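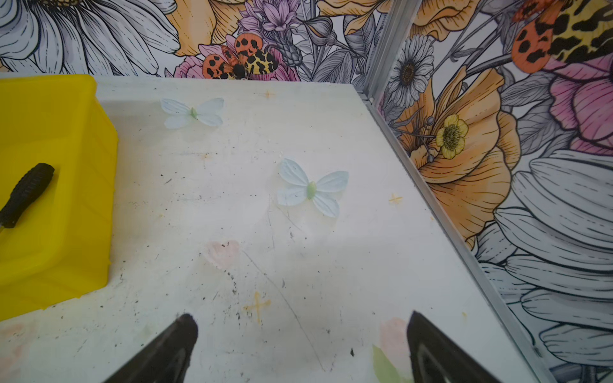 Murnadon Publishes Method for Picking Thin, Light Objects From Patterned Surroundings

DRETDEN, 2025-10-02 — Murnadon, a developer of control software for robot arms, today published a training method that improves how reliably a two-finger gripper picks up thin, light objects when the area around them is visually busy. The method, named Prestari, uses images from a single small camera mounted at the wrist. It needs no depth sensor and no model of the object.

The technical report, training code and recorded demonstrations are available from the company's research page. The work was carried out at the Murnadon laboratory in Dretden with the Fleury workshop, which built the test enclosures.

Background

Policies trained from human demonstrations often work well on a plain bench and poorly elsewhere. One common cause is that the policy learns to rely on parts of the image that have nothing to do with the task. A printed pattern on a wall can have stronger edges and brighter color than the object to be picked, and a small policy trained on limited data may follow the pattern.

Thin objects make the problem worse. An artificial butterfly lying flat on a table has very little height, and most of its visible area is wing. Pale wings on a white surface offer weak contrast. The part that can be grasped is the body, which takes up only a small portion of the object as the camera sees it.

"We had policies that could handle a screwdriver in almost any enclosure we put them in," said Lucienne Besnard, head of manipulation research at Murnadon. "The same policies would close on a wing, or stop short of the table and close on air. The two failures have different causes, and the report treats them separately."

Method

Prestari adds two components to a standard imitation learning pipeline.

The first is a consistency term applied during training. Each recorded image is paired with a second version in which the regions outside the work surface have been replaced with material from another enclosure. The policy is penalized when its predicted motion differs between the two versions. Regions are assigned using the known geometry of the enclosure, so no manual labeling of individual images is required. Marks, scuffs and stains on the tabletop are left as they are. The authors found that removing them during training made results worse on used surfaces.

The second component changes how the final part of the approach is learned. The policy predicts a grasp point and a closing height as separate outputs, and the closing height is trained only on the last portion of each demonstration. In earlier versions both values came from one output, and errors in height were hidden by the much larger range of sideways motion.

The policy runs at the same rate as the baseline and has the same number of inputs. Training time is longer because each image is processed twice.

Data and test setup

The training set consists of 3784 demonstrations recorded by human operators. Of these, 787 involve flat objects with wings, leaves or petals. The remainder cover hand tools, bins and small household items. Recording was completed in June.

All demonstrations were made in walled enclosures with a white tabletop. The walls carry illustrated wallpaper, including a floral print with large daisies, poppies and tiger moths in black line art partly filled with color. The moth drawings were a deliberate choice for the butterfly trials, as they give the policy a false target of a related shape. Small painted or drawn symbols on the tabletop, among them orange-yellow crosses, serve a similar purpose close to the object. Yellow plastic bins and tools were placed in the enclosure in varying positions.

Evaluation used 7 enclosures, none of which appeared in training. The team ran 3000 trials, divided evenly between the baseline policy and Prestari. Object position and orientation were drawn from the same list for both. A trial was counted as a success only if the object was lifted clear of the table by its body and released inside the bin. Lifting by a wing was recorded as a failure even when the object reached the bin.

Results

Prestari outperformed the baseline in every test enclosure. The largest gain was in trials where the object lay near a wall, with printed flowers filling much of the camera's view. The smallest was in trials near the center of the table, where the baseline was already strong.

Both components contributed. With the consistency term alone, the gripper reached the correct object more often but still closed too high. With the separate height output alone, grasps were cleaner, but the policy continued to drift toward wall patterns. Results for each enclosure are given in the appendix to the report, along with the full list of failed trials sorted by type.

"The height result is the one I would ask other groups to check first," said Hamdia Yilma, lead author of the report. "It is a small change to the code and it does not depend on our enclosures. The consistency term takes more work to set up, and you need to know where your walls are."

Limits

The report lists several conditions under which the method does not help. When two identical objects lie close together, the policy sometimes moves to a point between them. Strong glare on the tabletop reduces accuracy for both policies by a similar amount. The method was tested with one gripper design only, and finger wear was not controlled during the trials. Worn fingertips were replaced when an operator judged it necessary, and the replacements are logged with the trial data.

Deformable objects such as cloth were not tested.

Availability

The code is released for research use. The demonstrations are supplied as wrist camera video with matching joint and gripper positions. Drawings for the enclosures, prepared by Corentin Baudry of Fleury, are included so that other laboratories can build the same setup. Wallpaper files are not included, as the prints are licensed separately.

About Murnadon

Murnadon develops control and training software for robot arms used in sorting, kitting and light assembly. Its research group is based in Dretden.

Media contact: Colette Roussel, Communications, Murnadon
Technical contact: Keegan Kereama, Research Engineering, Murnadon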